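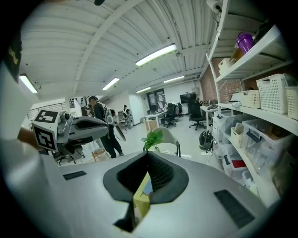
ok quick thread on the Stoton library march bc people keep asking and I've got a train to catch

so the council wants to sell the old Kullar building. they put the consultation up in May, on a page you couldn't find unless someone sent you the link. 841 replies anyway. most of them against

organisers are saying 3,000 people on the march. police say 2,000. I was stuck near the back by the chip shop so don't ask me

the umbrella thing - started with Judite Magalhães. she held one up inside the council chamber in May when the roof was leaking and got told to put it away or leave. She left. someone made it into a drawing and now its on everything. badges, tea towels, the back of a bus shelter

yes I know umbrellas have been used elsewhere. Judite knows too, she's been asked a lot

best signs: "SHUSH YOURSELVES". "overdue: one apology". a very small kid with one that just said BOOKS and the K backwards

Chutima Nakpan spoke first, short and good. Vichien Wattanapong went on a bit but he did read out the bit of the 2 page report where they call the reading room "surplus floor area" and got the loudest boo of the day

No arrests that I've heard of. one argument over a megaphone, sorted

council statement is out, dated 7 Sep 2019. says they "recognise the strength of feeling". doesnt say anything about stopping the sale

someone in the replies asking who the buyer is. Monent have been named in the local paper, they haven't confirmed it. I don't know any more than that so pls stop messaging me

Hilkka Pesonen has the umbrella drawing as a file if you want to print it, free, just don't sell it

next meeting is upstairs at Sangkhawat, ask for Sunee. bring a brolly obvs

train's here, will fix typos later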